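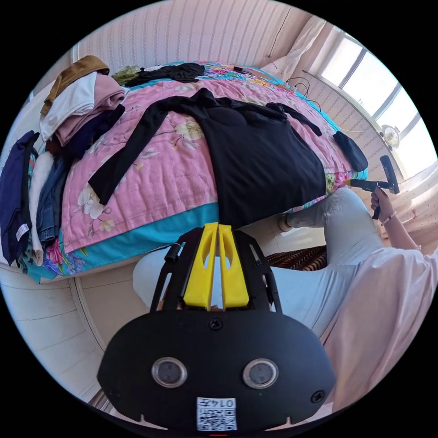
BUILDING NEWS

Laundry Room Changes Start This Month

The laundry room at Urano Court has new machines, new hours and a new way to pay. The old washers were under contract with a company that no longer makes parts for them, and the last few months of repairs were slow. Management signed with Meletti in the fall, and the new equipment was put in over the holidays. Most of you have already used it. This item covers the rules that go with it and the questions that have come to the office.

Hours are now 6 a.m. to 10:30 p.m. every day. The door locks by itself at closing time and your key will not open it until morning. Please start your last wash by 9 p.m. so there is time to dry. If you leave a load behind at closing, it stays in the machine until the door opens again. The office does not have an override.

Payment is by card. You can buy a laundry card from the machine next to the door or use a bank card directly on the reader. The machine does not take coins or give change. Balances left on the old blue cards can be moved to a new card at the office until the end of July. After that the old balances expire. Bring the old card with you, even if it is cracked, as we need the number on the back. 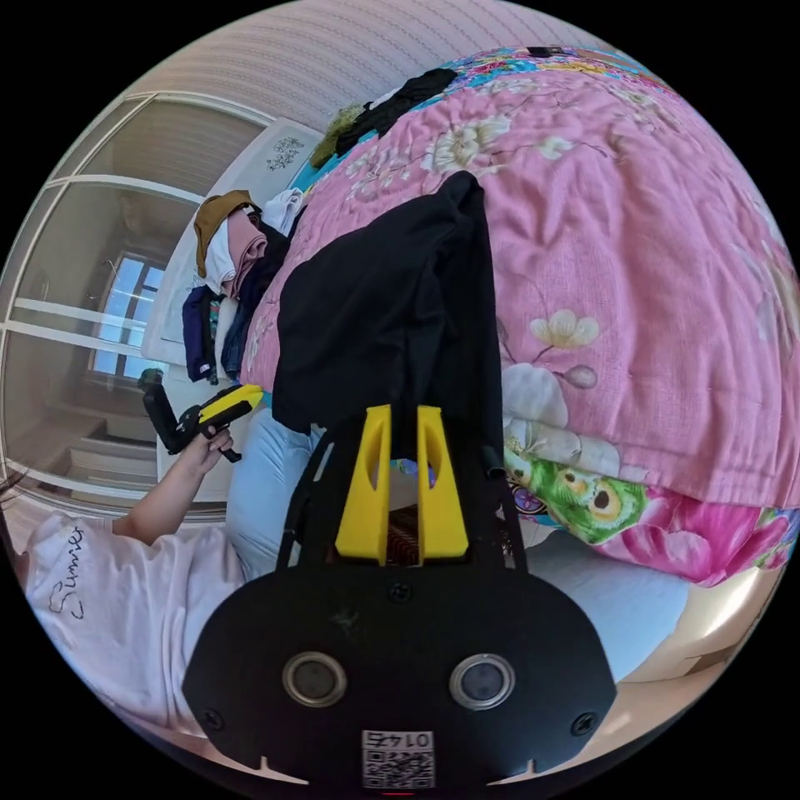 The two large washers at the far end cost more per load than the others and are meant for comforters, quilts, sleeping bags and small rugs. Please don't put these in the regular machines. A soaked comforter is heavy, and when it bunches up on one side the machine stops mid-cycle with water still in it. Three of the service calls in January were for this. If a large washer is taken, there is a sign-up sheet on the wall, and you may reserve one slot per apartment per week.

Use less soap than you are used to. These are front loaders, and two tablespoons of liquid detergent is enough for a full load. Extra suds make the rinse run longer and leave a film on dark fabrics. Powder is fine if it says HE on the box. Pods go in the drum before the clothes do. Fabric softener goes in the small cup on the right and nowhere else.
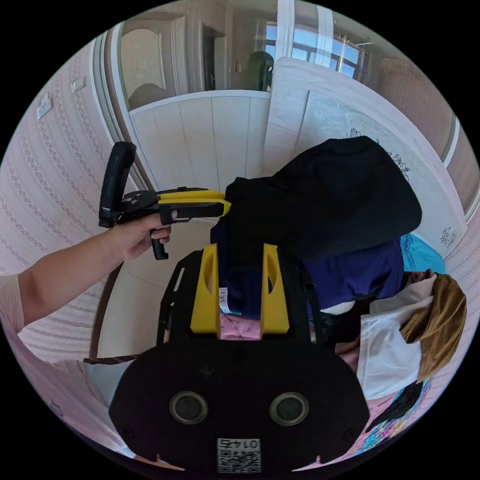

Dryer times have also changed. The new dryers run in 35-minute blocks, and a block is usually enough for one washer load on medium heat. Several people have written to say their clothes come out damp, and in most cases two washer loads had gone into one dryer. Sort before you come down if you can. With a heap like the one in the photo, black clothes on top of everything else, it is worth pulling the dark items out as a load of their own and checking the tags before anything goes into high heat. Clean the lint screen before each use. It slides out from the front of the door opening and no longer comes out of the top.

Finished loads may be moved after 15 minutes. Put them on the folding table and keep them together. Please do not fold other people's clothes or put them on the floor. Items left for more than a day go to the shelf in the office hallway, and what is still there at the end of the month is given to the Peixoto Street thrift shop. We are not able to get anything back once it has been picked up.

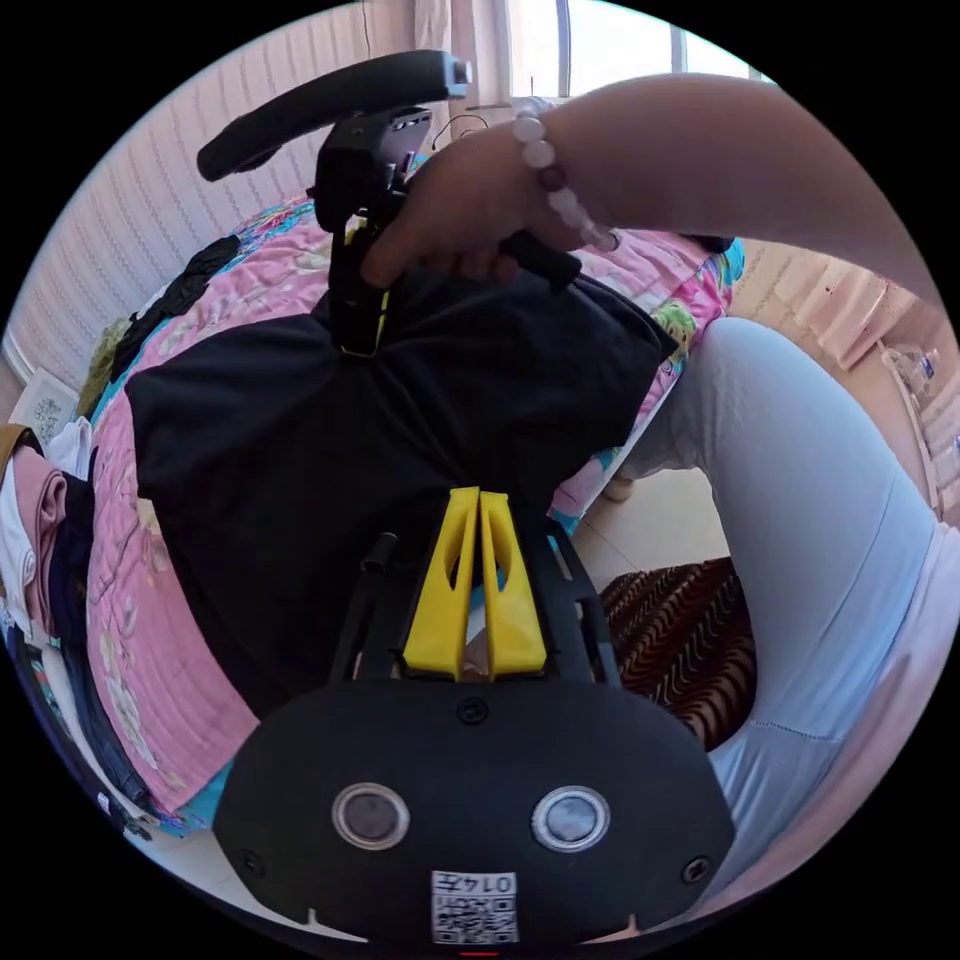

Joanne Willmert
Resident Services Manager

A few people have asked about washers inside the apartments. The answer is still no for the north building, where the drain lines are original and can't handle it. In the south building you need written approval before buying anything, and the hookup has to be done by a licensed plumber. Portable washers that connect to a kitchen faucet are not allowed in either building. We have had leaks from these into the unit below, and the tenant is billed for the damage.

Pickup service is another option. Pinudo stops at the front entrance on Tuesdays and returns bags two days later. You set up an account with them, and any problem with an order has to be settled with their office. Bags should be left on the rack inside the second door and should have your apartment number on them.

To report a broken machine, call extension 319 and give the number on the front panel. If water is coming out onto the floor, use the after-hours line.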